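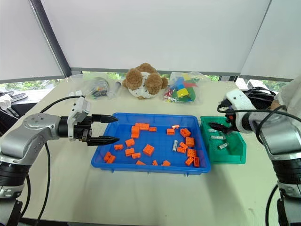
Grip force is the wrong number to lead with when the parts are this small, in the view of Gunnlaugsson, the parts handling firm that asked for the comparison; what its lines need to know is how often a finger closes on one piece and leaves the next one where it is.

News > Products > Grippers

Disgate Publishes Results of Two-Finger Gripper Comparison

MALTON, November. Disgate has released the results of a bench comparison of 2 two-finger grippers, carried out at its Malton test room. Both were run on a pair of arms under the same Osaren controller, with the same speed limits and closing profile.

The work covers picking from a shallow tray and from a deeper bin. Orange plastic building bricks in mixed sizes serve as tray stock. Small silver-gray parts with white labels are used for the bin. Each gripper made 100 picks per container. A pick was scored as failed if the part slipped, if a second part came up with it, or if the fingers touched a side wall.

Tapered fingertips gave fewer double picks in the tray. In the bin, wall contact was the most common fault for both units, and a steeper approach angle reduced it. Flat pieces lying against a rim remained difficult at every setting tested.

Cable routing was changed 3 times before scored runs began. Those changes are listed in the report with the controller settings and the full pick log.

The report is available on request from the Disgate applications desk. Tests with soft packaging will follow.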